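Kastholm Shoe Rack, Item 514

A low, open rack for slippers, slides and everyday shoes. Dark metal uprights, light-colored shelves. Sold by Maltex and shipped flat in one carton.

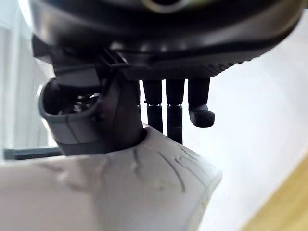 Placement

The rack stands on its own against a wall and can be used in an entry or a bedroom. Leave room in front to reach the lower level.

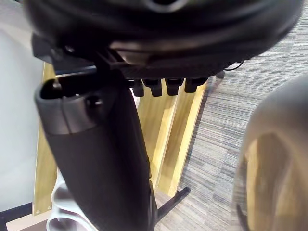 Light wood tones with gray carpet

Each shelf is rated for 50 pounds, spread evenly. Wipe with a damp cloth and dry right away. Do not use bleach or scouring pads.

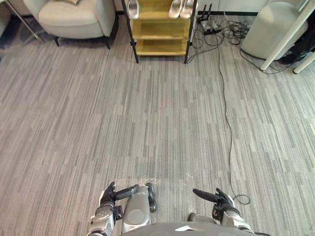

Do I need to fasten it to the wall?
Wall fastening is optional, and the screws for it are not in the carton. We recommend it in homes with small children.

Assembly takes two people some 50 minutes the first time. Stand the uprights on a flat floor and fit the lower shelf first, with all screws left slightly loose.

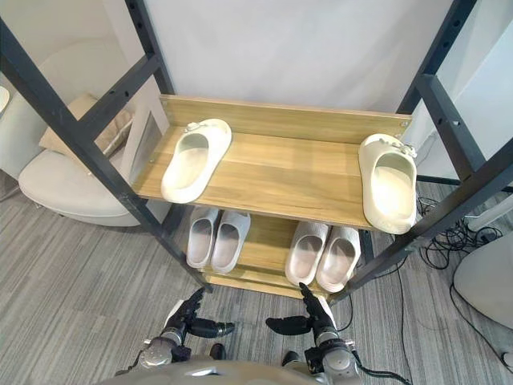 Then fit the top shelf, check that the rack stands level, and tighten everything. Spare screws can be ordered as part 203.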